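# Nilono towel routine: setting up a small bathroom

Quick notes, 19 December 2020. Had the Nilono trial kit on the Galbot arms since October. Covers the bathroom pack only, kitchen pack is seperate. Allow 40 minutes first time.

## 1. Teach the room

- Mode to Learn. Speed at 23 percent, no higher.
- Doors first, then shower, then toilet. Wrong order and it asks for the lot again.
- Grippers open and empty for this bit.
- Bring the wrist down low in front of the shower tray. Hold for 3 beeps.

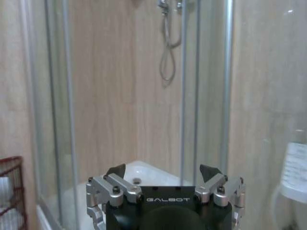 Clear glass is the weak spot. Kit guide says it copes, mine needed two passes. Mark the glass by hand in the map editor, Edges > Add, then save. Don't skip the save, it won't warn you.

## 2. Door handle

Lever handles only, knobs not supported yet. Come at it from below, fingers wide, and stop short of the handle. Tap Set Height. I use 65 in the Reach box, default is too timid.

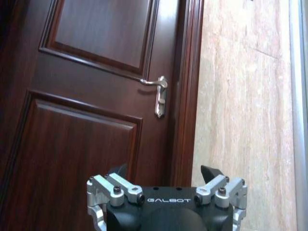 Dark varnish can confuse the edge finder. If the outline jumps about, drop Gloss one notch and re-run. Lock the door in the map if you don't want it used at all.

## 3. Towel run

- Pick Towel > Single hand.
- Grip on Soft. Medium bunches the cloth too tight.
- Pinch near the middle, let the rest hang.
- Keep the other arm open and out to the side.
- Add the waste basket as a no-go spot, otherwise teh free arm wanders.

Stop button in reach the whole time pls.

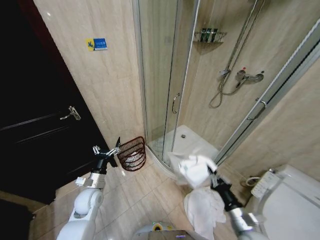 Triantafyllou writes: "Same pack, on the Plarneck mount. Soft grip drops my heavier bath towels, so I go one step up and slow the lift. Did you get the fold add-on as well?"

No, not tried it. Price put me off. Base pack does pick up and carry, fine for the money if your room's simple. Palley do a cheaper one but no map editor last I looked.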